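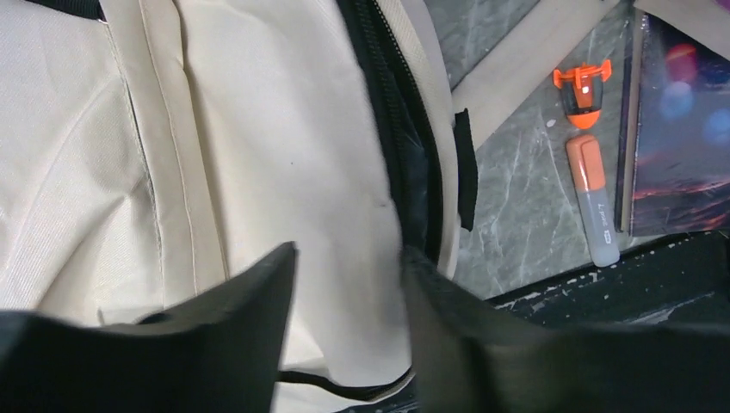

Bomidora Depth Kit, review

Posted 2023-02-13

The Bomidora is a depth sensor for room-scale capture, sold with a clamp mount, a 36-inch cable and a license for the Rinulska viewer. I bought two in January to replace an older structured-light pair and have run them daily in a spare office. The headset on the receiving end is unchanged, so the differences noted below come from the sensors and the software.

Setup. The clamp holds on a shelf edge or a monitor arm. The supplied cable is too short for any layout where the sensors face each other. Passive extensions caused dropped frames. A powered one did not. Calibration uses a printed checkerboard that you carry through the overlap between views. The manual asks for 30 poses. Fewer are accepted without a warning, and the merged cloud then shows a double edge on shoulders and chair backs.

Depth quality. Flat painted walls are clean. Skin and plain cloth are good out to normal desk distance. Black hair, glossy tabletops and anything with a mesh weave return holes, which the viewer fills with a smear of neighboring color. The fill can be turned off, and I prefer it off. Two units interfere less than my old pair did. Some shimmer remains on floors.

Latency. I filmed a stopwatch and its image in the headset side by side and got 231 milliseconds with both streams merged. Conversation works at that figure. Handing an object to a virtual copy of someone does not.

Software. Rinulska loads room models in the common formats and places the live cloud inside them. Scale has to be typed in by hand. Lighting does not match between the two, so people look pasted onto the room. The Sakai plug-in adds a simple relighting pass and costs extra. It helps with faces and does little for hands. Version 5 of the viewer crashed when a sensor was unplugged during a session. The Buncombe build fixed this and also moved the recording controls to a submenu, where they take three clicks to reach.

Noise and heat. The fan is audible in a quiet room and will be picked up by an open microphone on the same desk.

Rating: good hardware, average software. Buy the longer powered cable at the same time.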